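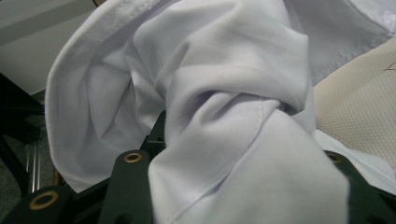 White woven garments make up the largest share of what Rivesik Linen Services receives, and they require more handling before the wash than any other category. Staff in the sorting area should open out every piece before it is weighed. A white garment that reaches the table in the state shown, with the cloth wound around itself into a rope-like knot and another textile caught partly beneath it, must be separated and untwisted first. The procedure applies to shirts, lab coats, aprons and any similar item in plain white cloth.

Before you begin

Clear the table and wipe it with a damp cloth. Wash your hands and remove rings, watches and bracelets. You will need the following:

One rolling bin marked WHITE WOVEN
One rolling bin marked MESH AND KNIT
One small tray for items found in pockets
A stain pen (water-soluble, blue)
The batch sheet for the load

Step 1. Separate the pieces

Take one item from the pile and check whether anything else comes with it. Do not pull two items apart by force. Hold the upper item near the knot with one hand and ease the lower item out with the other, working toward the nearest loose edge. Mesh fabrics snag easily on buttons and should be freed slowly. Place mesh pieces in the MESH AND KNIT bin, even when they are close to white in color.

Step 2. Release the twist

Find the knot and follow the cloth outward to a hem. Turn that end against the direction of the coil until the cloth lies slack. Sleeves are the usual cause, and a sleeve that has been pulled partly inside out will tighten again if the body of the garment is lifted. Push the cuff back through the sleeve before going further. Never shake a twisted garment to open it, as this strains the seams at the shoulder and armhole.

Step 3. Lay the garment flat

Spread the garment on the table with the front facing up and the collar pointing away from you. Smooth the cloth from the center toward the side seams. Fold nothing at this stage. Check that hems are turned down and that no part of the doubled edge has rolled under.

Step 4. Inspect

Look along each stitched seam for gaps or loose thread. Check the collar, cuffs and underarms for soil, then turn the garment over and repeat. Circle any stain with the pen. Empty all pockets into the tray and enter the contents on the batch sheet. Garments with an open seam longer than the width of your hand go to the mending shelf and are not washed until repaired.

Step 5. Fasten and load

Close the top button only. Leave the remaining buttons open so that water can pass through the garment. Lower each piece into the bin loosely, one at a time. Pressing the load down to make room will cause new twists during the wash.

A full bin of white woven items is assigned to the Zoven washer under Program 364. Mesh and knit items are assigned to the Vollitz washer under Program 880. The two programs are not interchangeable. Do not add whites from an earlier batch to fill the drum.

After the wash

Remove the load promptly and separate the garments again before drying. Repeat Step 2 for any piece that has wound around itself. Shirts and coats are then hung by the shoulders, with the front panels pulled straight and the pockets flat.

Questions about the sorting of a particular item should be directed to Mayuree Chuensuk in Receiving. Damaged garments and requests for mending are handled by Pornthip Noiphan. Please have the batch number ready when you call.

Revised May 2020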